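Friday talk, Stinddale branch meeting. Slot is 10 minutes, so skip the Muter part if the coffee ran over.

OPENER
Ask who owns a plastic basket. Hands go up. Ask who knows what is in theirs. Hands go down. Wait for the laugh. If no laugh, move on quickly.

THE PROBLEM
We don't have a storage problem, we have a buying-storage problem. Last February I added up everything I had spent on boxes, baskets, trays and "systems" since moving to Collon. It came to 1,170. I will not say over what period. Most of it was holding other boxes.

Pause here. Drink water.

THE BASKET AISLE
Everyone shops this aisle the same way. You came in for rice. You see a basket with little diamond holes in it and you have a vision of a cupboard. Your cupboard, only with better people living in it.

Then you pick it up with both hands, by the handles, as if it were already full. I do this. I have never once picked up an empty basket with one hand like a normal person.

The sticker is what gets you. 99 is a price that doesn't feel like a decision. Two of them still doesn't.

WHAT TO DO INSTEAD
Measure the shelf. At home, with a tape, before leaving. "So big" with your arms is not a measurement, and it changes on the bus.
Measure the inside of the basket too, at the floor. Plenty of them slope.
Decide what goes in it while you are still in the store. Say it out loud if you can stand to. "Miscellaneous" doesn't count.
White or gray: pick one and stop. I have 13 baskets from the Majimbun clear-out and they look like a chess set after a house move.
Holes are fine for onions and terrible for rubber bands.

IF THERE'S TIME
The Muter story (the tray that fit the drawer but not with the drawer shut). Keep it under 2 minutes, it has run long before.

QUESTIONS
Someone will ask about labels. Say yes, labels, and point to the handout. Leave the last slide up while people stack the chairs. 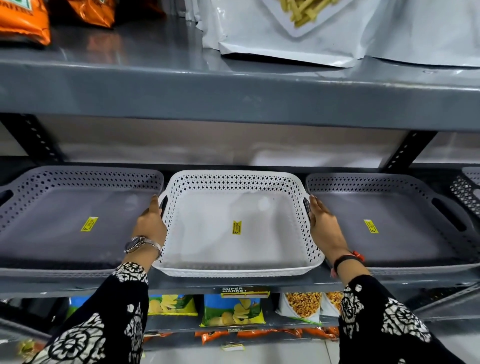 Last slide: White basket, two-handed grip, gray trays either side.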